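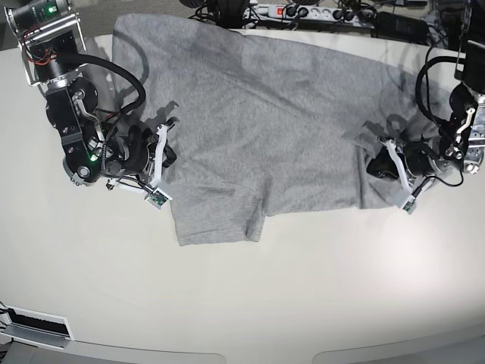

Inicio > Hogar > Ropa y armarios > Doblar y guardar

¿Cómo dobláis las camisetas de algodón para que no salgan arrugadas del cajón?

Lụa Dương
Hola a todos! Tengo una camiseta gris jaspeada que me encanta y siempre acaba hecha un acordeón. La extiendo en la mesa, meto las mangas hacia dentro, la doblo en dos y al cajón. Cuando la saco tiene una raya en mitad del pecho y las mangas con pliegues rarísimos. ¿La enrollo? ¿La cuelgo? Plancharla otra vez me da una pereza...

marisa_zulberg
Yo antes de doblar la aliso con la palma, desde el centro hacia los lados, y le doy un tironcito a los bajos (las mangas también, que se enrollan solas). Luego la pongo boca abajo, lados hacia la espalda y en tres de abajo arriba. Así la raya no te cae en el pecho! Y las guardo de pie, sin apretar. En mi cajón caben 9, si meto más ya salen feas.

Prornier
cuelgala y ya

tomillo2
Enrollada me va bien para la maleta, para el cajón regular. El cuello se me queda torcido, pero igual es que aprieto mucho.

Última actualización: 28 de diciembre de 2025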